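Section 4. Recording the shoe task

Read section 3 (arm checks and gripper zero) first. If the gripper zero is off, everything recorded under this section is scrap, and the Cerneck software will not warn you.

4.1 What this section covers

The shoe task asks the arm to pick footwear off a tabletop and put it on the rack. You drive the arm by hand with the leader controls while the wrist camera and joint readings are saved. One pick and place is one episode. The learning system is trained on the episodes later, by other people, on other machines.

The Prematach project plan asks for 1000 episodes of this task. I have not seen a good argument for that number. The October set had 1256 in it, and 400 of those were thrown out on review, mostly for faults an operator could have caught at the bench. Treat the target as a scheduling matter and do not hurry to meet it.

4.2 Setting out the table

1. Wipe the white top and let it dry. Glare off the surface is a known problem. Turning down the overhead light helps a little. The vendor's claim that the model "learns to ignore reflections" has not been borne out on our bench.

2. Stand the rack at the far side, facing the arm. Put the canvas shoes on it with their toes toward the arm.

3. Lay the remaining footwear on the open table. Mix types. Children's sandals and adult shoes should be out together, since a set made only of sneakers teaches the arm about sneakers.

4. Change the angle of every loose shoe between episodes. Operators think they do this. When Nives Pellegrini went through the October set she found long runs in which a sandal had gone back to the same spot every time.

NOTE: Do not tidy. Pairs may lie apart and point different ways.

4.3 Making the approach

1. Open the gripper fully before you come down. Stop above the table and check the live wrist view. Both fingertips must be visible.

2. Lower until the tips are at the height of the sole. With thin sandals this means nearly touching the table.

3. Bring one finger up to the shoe, then close the other. A light touch on the first side is allowed. Shoving the shoe across the table is a fault, even if the grasp works afterward.
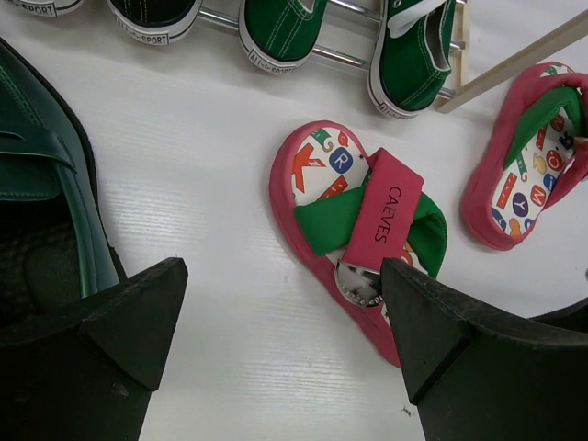
4. Watch the buckles. Metal parts are hard and slick compared with a sole, and a grip that starts on one tends to slide off. Aim for the side of the sole and back off if you feel the leader handle kick.

5. Close until the force bar reaches 43 and hold. The bar has no unit. Findunik has been asked for one twice.

CAUTION: Keep your free hand off the table while the arm is live. The soft stop is slower than the manual for the arm suggests. Use the red button.

4.4 Failed grasps

If the shoe drops, do not save the episode as a success because the second try was good. Mark it "retry" and keep it. Thongchai Yensuk's view is that retries are the most useful thing we record. Iyer's training notes say to delete them. Until someone shows a side-by-side result, we keep them in their own folder, and you should not believe anyone who tells you the matter is settled.

If you abandon an attempt, open the gripper, lift clear, and press Discard. Do not drive back along the same path to start over — the recorder is still running and will save the whole detour.

4.5 Checking what you recorded

1. Play back the wrist video at normal speed. The green "Quality OK" mark only means that the file opened and the time stamps are in order. It knows nothing about shoes.

2. Look at the part before the grasp, when the gripper is open over the table. You should be able to tell one shoe from the next, including any dark pair. Some blur close to the lens is acceptable. If glare hides the edge of the shoe you are going for, discard the episode.

3. Check that shoes at the sides of the view come into full sight before the fingers reach them. A shoe that is half out of view at this stage is fine. One that is still half out of view at the grasp is a fault.
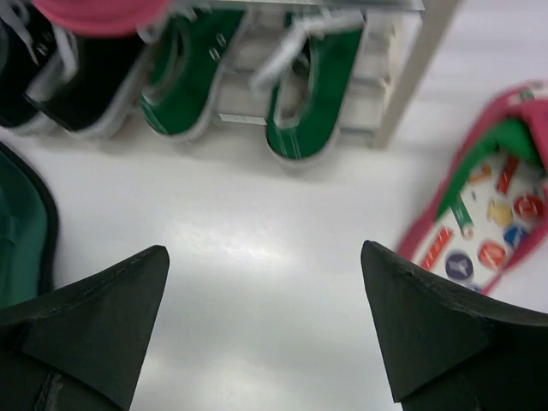 4. Enter your initials and the layout number, then press Save. Blank layout numbers are sent back to Prapai Jaidee, who will send them back to you.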